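Unit 3: Daylight, Distance and Tired Eyes
Handout for the Durrani evening course, Zaltevham

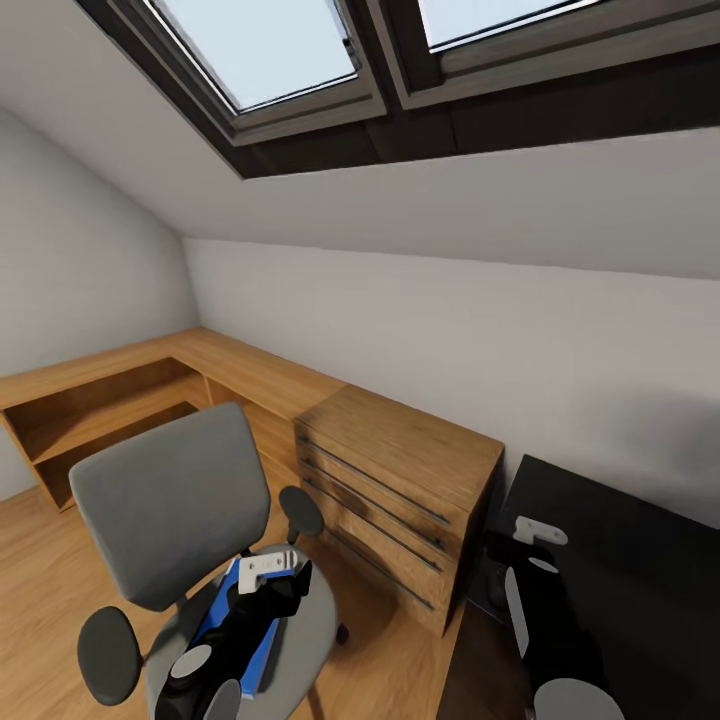
Attic room with two skylights (computer rendering)

Welcome back, everyone! Last time we got a bit carried away with tear film (my fault, I do love it), so tonight we pick up with focusing. When you read up close, a small ring of muscle inside the eye stays tightened, and after 30 minutes or so of that most of us start to feel it. Look up, look far off, blink slowly a few times, and then go back to your page.

For June, please read the Nistulo booklet as far as page 105 and bring your blink diary.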